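How to budget for a hand-held gripper recording station

Updated 2024-08-01

When we set up our first recording station at Wesent, we did what I suspect most small teams do - we got three quotes for the grippers, argued over them for a fortnight, and gave no thought at all to the rest. Then the bills for cables, desks, storage and forks started coming in. What follows is the way I plan a station now, and I hope it saves you a few awkward conversations with whoever signs your orders.

Step 1. Write down the tasks before you open a catalogue

Take a plain sheet of paper and list the jobs you want people to do with the grippers over the first few months. Ours were all kitchen and table jobs: clearing plates, laying a mat, putting cutlery into a rack. Next to each job write whether it needs one hand or both, and what it needs on the table. You will find that this list decides nearly everything else, including how big a table you want and how much slack your cables must have. 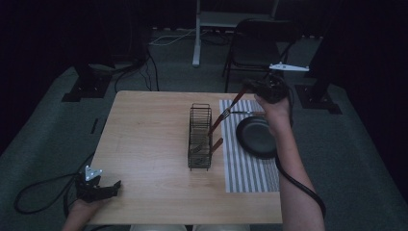 Cutlery work at the station, with a gripper in each hand and the dish rack on the table.

Step 2. Price the grippers as a pair

If any job on your list needs both hands, ask for the price of a pair, with mounts, marker plates and cables included. We asked Oton and Hajji for the same list, word for word, and it was a great help to be able to lay the two replies side by side. Do ask what a replacement set of fingers costs, too. Fingers wear, and you will be buying them long after you've forgotten what you paid for the grippers themselves.

Step 3. Walk the cable route

If your grippers are wired, stand where the person will stand, hold your arms out over the table and get a colleague to run a tape measure from your wrist, down past your elbow and across the floor to the computer. Add a generous loop on each side so that nothing tugs when you reach (we didn't, the first time, and had to order the whole lot again in November). Put a spare cable for each hand in the budget while you're at it.

Step 4. Furnish the table

This is the cheerful part! You want ordinary household things, and more of them than you think. We set aside £73 for the first lot of cutlery, plates, mats and racks, and it went quite a long way. Buy at least one spare of anything you'd be stuck without. A matching fork can be surprisingly hard to find six months on.

Step 5. Count the hours as well as the pounds

Allow 60 minutes for setting up and checking at the start of each day, and put it in the plan as paid time. Storage belongs here as well. We keep our recordings with Videmico, and I enter that as a monthly line so it doesn't get lost among the one-off purchases.

Step 6. Keep something back

On our last station the extras (cables, fingers, table goods and a second chair) came to £786, all of it outside the gripper quote. I now put that same sum on its own line from the start and label it "extras", and leave it alone until the station has been running for 2 weeks. By then you'll know what is missing, and you can order it all in one go and pay for delivery once.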